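Home | Shop | Sorting Bins | Care & Cleaning | FAQ | Contact

Sorting Bins: Frequently Asked Questions

What is a sorting bin for?

Mixed small stuff. Most of our customers keep one in a workroom, craft room or classroom and drop in whatever turns up on the tables during the day. At the end of the day or the end of the week they sort it back to where it belongs. It works better than a drawer because you can see everything at once.

What's the difference between the Skistham and the Blomqvist?

The Skistham has one open compartment. The Blomqvist has a dividing wall. If you want to keep sorted and unsorted things apart, get the Blomqvist. If you mostly need one big space, the Skistham costs less and weighs less.

How should I use two compartments?

Pick one side for incoming items and leave the other clear until you start sorting. Small items go in a single layer. Once things are stacked, people stop looking and start digging, and that's how glue bottles get crushed.
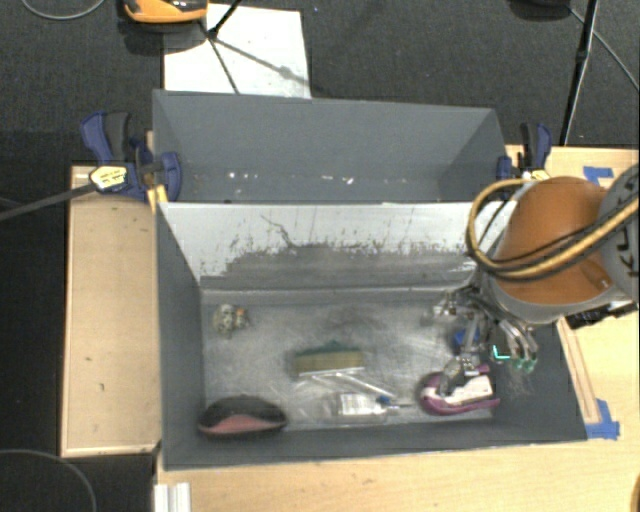 A typical mix is a sponge or brush, a small bottle, a stapler-like tool and a few odds and ends that don't have a home yet. Take out the largest pieces first. Bottles should be checked for a tight cap before they go back on a shelf. Anything you can't identify can stay in the bin until the next sort, but not longer than that.

How much can it hold?

Both models are rated for 7 pounds per compartment when the bin is being carried. On a table or stand the limit doesn't matter much for ordinary supplies.

The bottom of my bin is scuffed. Is that a defect?

No. Metal and hard plastic objects leave marks, and the surface gets cloudy with use. It doesn't affect how the bin works. We don't replace bins for scratches or worn color on the divider.

Can I sand out the scratches?

You can, with 400 grit paper used wet, but the sanded area will look duller than the rest. Don't use anything as coarse as 200. Jingyi Su in our repair shop suggests leaving light scratches alone.

How do I clean out crumbs and specks?

Tip the bin over a trash can and tap the side, then wipe with a damp cloth. Debris collects along the bottom where the walls angle in — a dry paintbrush gets it out. Dish soap is fine. Avoid acetone.

Do you sell liners?

Yes. Zolline liners are sold separately and are cut to size with scissors. They cover the bottom only.

Do you offer school pricing?

We do, on orders of more than 400 bins. Write to Tadhg Ó Gríofa through the contact page and include your delivery address. Orders placed in November can take longer to ship.

Can I return a used bin?

Unused bins only, with the label still on.

Last updated April 2, 2023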